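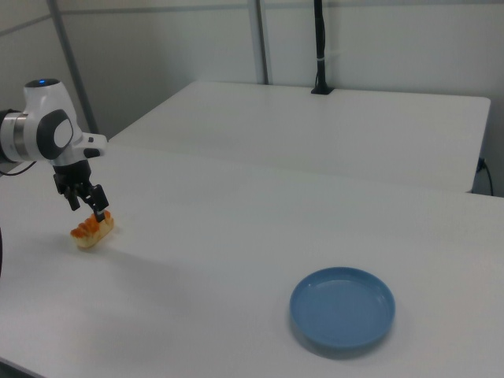
Roboterarm mit Parallelgreifer über einem weißen Tisch.

Oltmanns nimmt Winterkollektion von Ondance ins Sortiment

Der Textilhändler Oltmanns führt ab März die Zwischenlagen-Serie Girnari des Herstellers Ondance. Die Serie umfasst 14 Modelle, darunter Westen, Langarmshirts und Überhosen. Sie ist für den Wechsel zwischen Außentemperaturen unter dem Gefrierpunkt und beheizten Innenräumen ausgelegt.

Das Obermaterial besteht zu 70 Prozent aus Merinowolle, der Rest ist Polyamid. Die Westen sind mit einem Zwei-Wege-Reißverschluss und seitlichen Lüftungsöffnungen ausgestattet. Eine Weste in Größe M wiegt laut Hersteller 343 Gramm. Angeboten werden fünf Farben.

»Die Lagen sind so geschnitten, dass sie unter einem schmalen Mantel nicht auftragen«, sagt Produktentwicklerin Afaf Haddad. Ärmelabschluss und Kragen wurden gegenüber der Vorserie verlängert.

Der Verkauf beginnt an einem Dienstag um 10 Uhr in der Filiale Plollthorpe, die übrigen Standorte folgen in derselben Woche. Preise nennt Oltmanns zum Verkaufsstart.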